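Clearing Soft Waste from a Table: Notes from the Gripper Trials

Workshop tips, Brinwood bench pages. Updated 30 June 2021

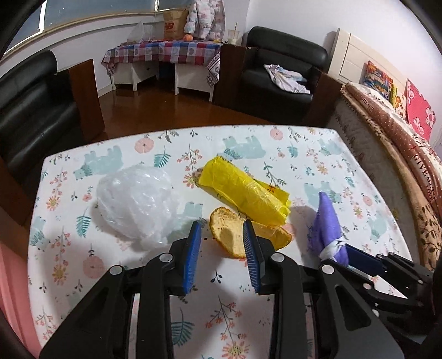 Soft kitchen waste is harder to pick up with a two-jaw gripper than cups, tins or boxes, and most of the failed grasps in our Rirkel trials came from this group. The trials used hand-held grippers, so that a person made each movement and the recording could later be used to train an arm. Bags and peel behave differently and should be approached differently. A yellow bag rolled into a loose cylinder has a long side and a short side, and the jaws should close across the short one. A clear bag crumpled into a lump has no such axis, so any direction will do provided the pads go in low. Orange peel curved like a boat is best taken with one blue pad on each side of the curve, both jaws open wide before they come down.

What was measured

We logged 375 grasps on soft items. A grasp counted as good if the item left the table, stayed between the pads during the carry and dropped into the bin when the jaws opened. Anything that needed a second try was logged as a miss, even if the second try worked. This is stricter than the rule in the earlier Stestamico set, and the two sets of results should not be compared directly.

The main result was that approach height mattered more than closing force. Operators who closed the jaws just above the cloth lost thin items between the pad tips. Operators who let the tips touch the cloth first, then closed, kept them. Pressing harder after contact gave no gain and tended to drag the tablecloth.

Tips for bags

Squeeze the air out before the first pass if the bag is to be reused in the trial. A full bag springs open when released and can follow the jaw back up.

Twisted bags should be gripped on the body, a little way from the knot. Knots are stiff and turn in the pads.

Clear film is difficult for the camera as well as the hand. Put it on a printed or coloured cloth where the folds break up the pattern. On plain white we had to throw out a good many recordings at the labelling stage.

Do not chase loose ends. Take the thickest part and let the ends trail.

Tips for peel

Use fresh peel for each session. Dried peel is lighter and stiffer, and the figures drift.

Set it down with the skin side under for half of the grasps and over for the other half. The domed position was the easier of the two – the edges sit flat and the pads find them early.

Wipe the pads after every 9 grasps. Juice builds up between the bristles and peel then sticks on release, which goes down as a miss under our rule. Warm water and a nail brush are enough. Leave the pads to dry with the jaws open.

Crumbs can stay on the cloth. They made no difference to the grasp and a real table has them.

Two grippers or one

With two grippers, one can hold a neighbouring bag still while the other lifts. It is slower per item but gave fewer knocks on a crowded table. The Chung method, which uses the second gripper only after a miss, was quicker over 100 items and is what we now use for routine sessions.

Pivot pins should be checked for play before each session. A loose pin lets one jaw lag and the item rolls towards it. Heavier wet waste, such as tea bags and cooked vegetables, is planned for August with the same pads.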